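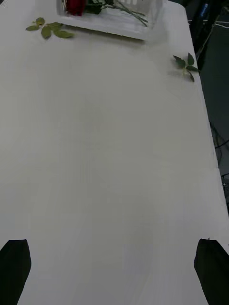 2026-09-14

Started on the flower stock after lunch. Wiped the white table first with a damp cloth and no product, having learned in March that the spray cleaner leaves a film and the film picks up dye from the darker petals. It still shows streaks lengthwise when the light is low. I have stopped trying to get them out.

The order for Ludutthorpe is 9 stems, mixed, for the window ledge in the entrance hall. Brief from them: nothing that needs water, nothing white, no scent. The ledge is shallow, so anything with a wide head has to sit at the back and be cut short. Depth to the glass is the limiting dimension. I measured it twice on the last visit and got the same answer both times, so I trust it.

Roses go in the clear tray, laid on the diagonal because the stems are too long for it lengthwise. This is a poor arrangement. The heads end up hard against the side and the outer petals take a crease if left overnight. The deeper Sarpong box would be better but it is full of ribbon, and I have nowhere else for the ribbon.

Leaves are the usual trouble. The sprigs are a push fit on the stem and the fit is loose on the whole Bradix batch. Two sprigs need refitting. A dab of hot glue holds but sets proud and catches the light. A turn of stem tape under the collar is slower and looks better. Used tape on six and will see how it lasts before doing the rest.
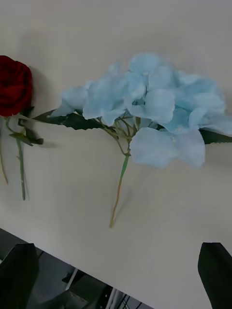

Colour is the part I am least sure of. Dark red next to pale blue reads well at arm's length, under the lamp. In the hall the light comes from behind, through the glass, and I expect the red to go nearly black by mid-afternoon while the blue washes out. Possible remedies: move the roses forward so they catch the ceiling light, or put something mid-toned between the two. Tried the first on the bench with a sheet of card standing in for the window. Some improvement, not a lot.

Hydrangea petals respond to steam. Kettle at a hand's width, a few seconds, then open each floret with a fingertip and leave it alone until cool. Longer than that and the edges start to curl the wrong way. The roses I do not steam at all. Brushed the dust out of the folds with the soft paintbrush, working from the centre out.

Cutting list for tomorrow: roses at full length, hydrangea down by a third, ends bent over with the small pliers so they grip in the foam. Foam is Brekik, dry type, 2 blocks left. One block will do the ledge if I cut it along its length. Check the pliers first - the spring was sticking again.

Stopped at six. Vase still not chosen.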